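Getting a Readable Backup Out of Jullix

Filed under: Home Office, Backups, Notes to Self

I have kept my notes in Jullix for long enough that I no longer remember what I used before it. The total is 693 notes as of this morning. Most are short: model numbers, paint codes, the order in which the hallway breakers are labeled, the settings I worked out once for a printer and never want to work out again.

Jullix has an export command, and I had been running it every few months and filing the result under "done." In the spring I opened one of those exports for the first time. It was a single file with the extension .jlx, and the only program on my machine that would open it was Jullix. As a copy of the data it was fine. As protection against Jullix going away, it was worth very little.

What I wanted was simple to state. One plain text file per note, the title as the file name, the creation date on the first line, and attachments in a folder next to the text. No database, no index, nothing that needs a particular program to be read.

The first attempt used the built-in "Export as text" option, which is buried in the second tab of the preferences window. It produces text files, but it trims each note at 3000 characters and says nothing when it does so. I found this by sorting the output by size and seeing a row of identical numbers at the top. Short notes come through whole. Long ones stop in the middle of a word.

The second attempt used Cliriseo, a small command line converter that reads .jlx files directly. Tarek Benjelloun mentioned it in a comment on my older post on scanner drivers, and I had it bookmarked for a year before trying it. It is a single binary with no installer. You point it at the export and at an empty folder:

cliriseo -in notes.jlx -out plain/

The folder does need to be empty. If it contains anything at all, Cliriseo exits with code 70 and prints nothing, and I spent an evening on that before I found it in the change log. On a Mac, the hidden file that Finder leaves behind counts as something.

Titles are the next problem. Jullix allows slashes, colons and question marks in a title, and file systems have opinions on all three. Cliriseo replaces each one with an underscore and cuts the name at 80 characters. When two names collide after cutting, the second one gets a "-2" at the end. I had a run of notes that all began with the same long phrase from a tax form, and they came out as a numbered series in no useful order. I renamed those by hand. It took less time than writing a script would have, which I know from having started the script.

Attachments come out correctly, with one exception. Images keep their original format and go into a subfolder named after the note, so my reference pictures are all where I expect them.

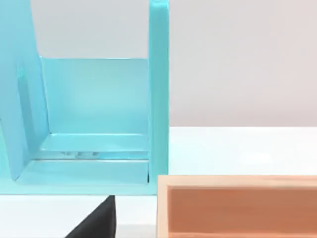
Does the converter keep the creation dates? It writes them as the first line of each text file, but the files themselves get the date of the conversion, so sorting by date in a file browser is useless until you fix it.

The fix is a short shell loop that reads the first line and passes it to touch. I had to reorder the date fields first. Cliriseo writes day, month, year with periods between them, regardless of system settings, and touch wants the year in front. Anyone doing this should test it on a copy of three or four notes from different months, and include at least one where the day is higher than twelve. My first version swapped day and month and looked correct for a good while.

The exception with attachments is audio. Voice memos recorded inside Jullix are stored in some wrapper format, and Cliriseo copies them out as is, with no extension. Renaming one to .m4a did nothing. I opened each memo in Jullix and saved it from the share menu, one at a time. I have not found a better way, and if the format is documented anywhere I would like to see it.

For storage I keep two copies. One sits on the external drive in the desk, formatted as exFAT so that any of the computers here can read it. The other goes to a remote folder through the same sync job that handles my photos. I compress neither. The whole set is small, and an archive is one more thing that can be damaged in a single spot and lost entirely — plain files fail one by one.

Checking is the step I used to skip. Now I compare the number of text files against the count in the Jullix sidebar, then open the longest note, the oldest note, and one with a table in it. Tables come through as tab-separated lines. They are ugly in an editor with narrow tab stops and perfectly readable in a spreadsheet.

The next run is set for September. Before then I want to move the date loop and the file count into one script, and have it refuse to continue when the numbers disagree. The voice memos will stay manual.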